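Verena Hubmann
@verenahubmann
August 30, 2019

Okay friends, I promised I would write up what I learned from a whole summer of trying to get my grandmother's sourdough rye to behave, and since I can never say anything in one post, get yourself a drink and settle in. Thread!

1/ Some background for the newer people. My grandmother baked every week of her grown life and wrote down almost none of it. What we have is one index card in her handwriting, and it says rye, water, salt, caraway, "the usual" and then the word "long." That is the whole recipe. I love her very much.

2/ My mother remembers the loaf as dark, sour and a little sticky in the middle, the kind you slice thin and eat with too much butter. My uncle remembers it as light brown and not sour at all. They have been having this argument since before I was born and I don't expect to settle it here.

3/ I started in June with a starter from my neighbor Kamil Paulík, who keeps his in an old pickle jar and feeds it whenever he feeds the cat. He calls it Plondness. I have asked him what that means and got three different stories, all of them long, all of them told over the fence while something of mine was burning inside.

4/ Plondness came to me as a wheat starter, so the first job was moving it over to rye. I did that a spoonful at a time, swapping in a bit more rye at each feeding. By the end of the week it smelled like apples and a little like a paint store, and Kamil came over and sniffed it and said that was fine.

5/ The first loaf was a brick. I want to be fair to it, the flavor was lovely, but you could have held a barn door open with it. I had kneaded it the way I knead white bread, on and on, waiting for it to get stretchy. Rye doesn't get stretchy! It gets stickier and stickier until you are wearing it up to the elbows.

6/ So, no kneading. Stir it with a wooden spoon until you can't see dry flour, and then leave it alone. It should look like wet cement. If you are used to wheat dough everything in you will want to add more flour, and please don't, I did that with loaf two and loaf three and they went to the chickens down the road.

7/ Here is what I've settled on for one loaf pan. 400 grams of dark rye flour, the same weight of warm water, 100 grams of lively starter, 9 grams of salt, and as much caraway as your family will put up with. We put up with a lot of it. I toast the seeds in a dry pan first and the kitchen smells like her house.

8/ (A few of you asked about flour in my messages. I've been buying from Gretska, the little mill shop out past the reservoir, where they grind it coarse and will sell you a paper sack of whatever size you like. Go in the morning. The gentleman who does the grinding goes home at lunch and then you get whatever is on the shelf.)

9/ The word "long" on the card took me most of the summer. I tried long rising, I tried long baking, I tried a long rest in the fridge. What got me closest was mixing half the flour with the starter and water the night before, letting that go until breakfast, and adding everything else then. So the sour part has all night to get sour and the loaf itself only rises for a couple of hours.

10/ You want to see little pinholes opening up on top, as if somebody had poked it with a toothpick. That's when it goes in. I missed this on loaf six, because my sister called about the wedding, and by the time we had agreed on the napkins it had sunk in the middle like an old mattress.

11/ Hot oven to start, as hot as yours will go, then turn it down after the first fifteen minutes and let it go for another hour. My oven runs cool on the left so I turn the pan halfway. Yours will have its own opinions and you'll know them better than I do.

12/ And then there's the waiting, oh my goodness. You can't cut it warm. I know. I know! Wrap it in a clean towel and leave it until the next day, and the day after that is better still. Cut it early and the middle smears all over the knife and you'll be sure you underbaked it and you'll be cross with me.

13/ Sunny kitchens are hard on rye, by the way. In the worst of the heat mine was racing along and going over the top of the pan before I'd finished the crossword. I started using cooler water and putting the bowl on the basement steps, and it calmed down nicely.

14/ We finally had the big tasting last weekend, with my mother and my uncle at the same table and two loaves, one made with the overnight step and one without. Coffee for everybody, a dish of butter, some of the plum jam, and an awful lot of talking with our mouths full.
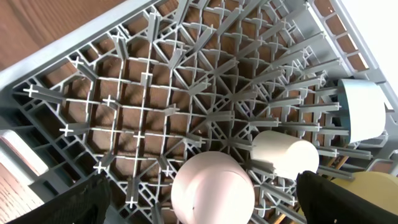 Cups in the rack. I do love a pink one.

15/ My mother took one bite of the overnight loaf and went quiet, and then she said "it needs to be thinner," meaning the slice, and got up and cut it herself. I am counting that as a yes. I may have had to go look for something in the pantry for a minute.

16/ My uncle liked the other one. Of course he did. He took the rest of it home in a bread bag and called that evening to say it was even better with liverwurst, and that my grandmother would have used less caraway. So now there's that to look into.

17/ Somebody is going to ask about the clay pot, so let me get to it. I borrowed a lidded one from a friend who brought it home from a potter named Győri, and it makes a gorgeous crust, really it does. But rye this wet spreads out flat without a pan to hold it up, and what I got was tasty and shaped like a hubcap. I've gone back to my dented loaf pan and the pot has gone back to its owner with a jar of jam inside.

18/ Storing it: cut side down on a board for the first couple of days, then a cloth bag. I don't keep mine in plastic, the crust goes leathery. It freezes well if you slice it first. When it gets truly stale I crumble it into a pan with butter and brown sugar and put that on stewed apples, and that one I know is right, my grandmother made it for all of us and for once everyone remembers it the same way.

19/ If you want to try it and you don't have a starter, ask around before you buy one. Anyone who bakes has too much of it and will be so happy to see it go. Kamil has given his to half the street by now, and he tells me a jar of Plondness went off to his cousin in the spring and is doing well there. Mine lives behind the mustard and gets fed when I remember.

20/ A few people have told me to put all this in a proper blog, and one very kind person pointed out that 4,000 of you read the last thread, which made me want to lie down. I'm happy with it here for now. I like that you all write back.

21/ Oh, and the caraway! I forgot to say how much. Two teaspoons for one pan, half of that if you're feeding my uncle. Crush a few of the seeds with the bottom of a glass before they go in and leave the others whole.

22/ Next on my list is her poppy seed roll, for which there is no card at all, only my mother saying "you'll know by the feel." If any of you grew up with one that had lemon in it, and a thin dough, thinner than the ones in the bakery, would you please tell me how your people did the filling? Milk or water? Mine can't agree on that either.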